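Sateteck Hand Controller Kit for Teleoperation
Part no. 217

The Sateteck kit lets one operator drive a two-finger arm by hand and record the motion as a demonstration. It works with real arms and with the Ruvby simulator. Switching between them takes one menu setting.

What's in the box
Hand controller with trigger
Base station and stand
2 USB cables
Foot pedal (start and stop recording)
Printed setup card

How it works
Hold the controller the way you would hold a paint brush. The gripper follows your wrist in position and rotation. Squeeze the trigger to close the fingers and let go to open them. Press the pedal once to start a recording and again to save it. A long press throws the recording away.

Motion scaling can be set from the side dial. Most people start at half speed and turn it up once they stop overshooting.

Practice in simulation
The kit comes with a license for the Ruvby tabletop pack, which has 131 household and office objects and a wrist view that sits just behind the gripper. Soft-looking items and flat ones can share a table, so a new operator gets used to lining up on one thing with others close by.
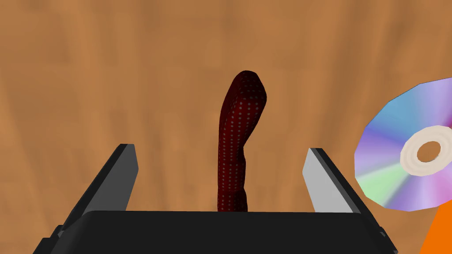
Come in slowly with the fingers open and check both sides before you squeeze. If the approach is off, back out and try again in the same recording, or drop it with a long press. Recordings made in the simulator use the same file layout as those from a real arm.

Specifications
Controller weight: 236 g
Connection: USB, wired
Supported grippers: two-finger parallel

Orders and support
Sold through Lamptey, Dernberg office. For setup questions ask for Dagmar Jireš. For bulk orders ask for Gayan Paul.

Page updated Aug 30, 2021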